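Chapter 4
Who Gets the Credit? Reading a Film from the Title Cards Down

I saw my first movie with a paper and pencil in my lap when I was 12, and I've been a pest to sit next to ever since. My aunt had taken me to a matinee of Grunemero, a comedy about a family of hotel thieves, and I wanted to write down every name that came up before the story started. I got maybe a third of them. The rest went by while I was spelling "cinematographer."

This chapter is about those names. In Chapter 3 we looked at how a script gets from a desk to a set, and we mostly talked as if one person did each job. Well, forget that for a while! A film of any size has two or three people arguing over every decision, and the credits are where the argument gets settled (or where it gets buried, which is more fun for us).
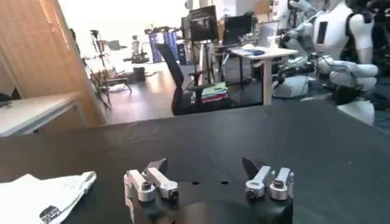

Credits come in two batches, and you need to keep them apart in your head. The opening titles are short and go to the people with the best contracts: the leads, the writer, the producers, the director. The end crawl takes in everyone else, down to the drivers and the cooks. Puppet and prop builders nearly always land in the crawl, even on pictures that live or die by their work. Think of a mechanical hand with silver links, dark screws and a pair of black pointed fingertips, and imagine it as a character in a movie. Somebody draws it, somebody machines it, somebody moves it, and the audience remembers the actor it grabbed. When you do the reading log for this chapter, I'd like you to pick one object like that and chase its makers through the crawl.

Our main case is Medov, a sea adventure directed by Lizelle Ntuli from a screenplay by Osvaldo Rangel. I love this movie, and I'll try not to let that get in the way. Rangel wrote the first draft alone. By the time cameras rolled in February, the script had been through so many hands that the shooting copy ran past 100 pages of colored revisions, and his name was still the only one on the card. Was that fair? I've changed my mind on it more than once — you'll get both sides in section 4.2.

After Medov we'll turn to Prieto, a much smaller picture where Ntuli took three credits herself, and then to the Deltlow remake, which has the longest crawl I've ever sat through.

Before you go on, watch the first reel of Medov with the sound off and write down each name in the order you see it. Pause as much as you like. I do.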